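Kulloser bench notes and data card
Version 7
Maintained by Agnes McIver, packing and kitting, Rornar

What this is

Recordings from the two arm bench on the kitting floor, plus notes on what the bench does to our jobs. Started as a plain README for the data folder. People kept asking me the other stuff so it went in here too. Sorry for the mess, will tidy in March.

397 episodes in this release. 19 set aside, see "Left out".
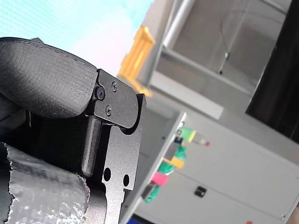
Maintenance first, it's the part of the job that has grown most. Fora does the software. We do everything you can touch. Check the finger wrap at start of shift, silver stuff, it wrinkles and the top edge gets ragged like on this one, and a ragged edge still counts as usable unless bare finger shows through. Check the screws on the front plate too. Log it either way. Blank log = not checked.

The task

Small lettered blocks, tape marks on a foam mat. Stand-in for the small parts trays. Pick, carry, put down at the mark. Operator drives, system records, model trains on it overnight. Nothing fancy. The blocks are light and they skid if you come in too low.
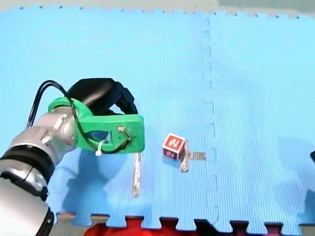
Operators work in pairs, one driving, one labeling. Swap every hour. We tried longer turns and the labels got sloppy by lunch, Dai's review of the first batch showed it pretty clearly. Labels are: clean, nudged, dropped, abandoned. Use nudged if the block moved at all before the grip closed. Don't guess what the driver meant to do.

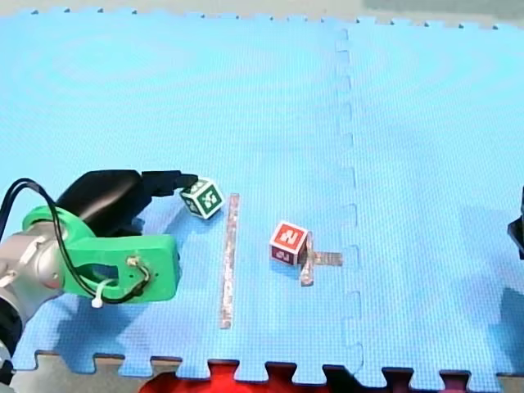 What changes for people

Day shift kitting went from hand picking all day to 2 hours of bench time plus picking. Wrists are better, most of us say so. Eyes are worse. Bench time is paid at the trainer rate, that was agreed in writing, ask me for the sheet if your payslip doesnt show it.

Nobody's pick rate is compared with the arms. Episodes carry a shift code, no names. If a supervisor asks you for your episode numbers, send them to me.

Still open: who gets the setup jobs once the bench runs by itself at night. Management says existing staff first. I'd like that on paper before the next version goes out.
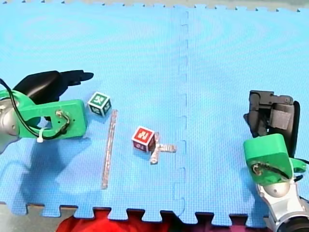
Left out

The 19 are mostly bad labels, a few with the clock out of sync between cameras. Kept in the "hold" folder. Don't train on them, don't delete them.

Known problems

- block sometimes put down off the mark, labeled clean anyway in early batches. Being redone
- tape gets replaced and the mark shifts a bit between days
- evening shift under-represented, only started on the bench in the last batch
- shadows. Model seems to care about them more then it should

Use

Internal to Rornar and Fora. Anything outside that, ask first. If you find a wrong label write the episode number on the sheet by the bench, or mail me, I do fixes on Fridays.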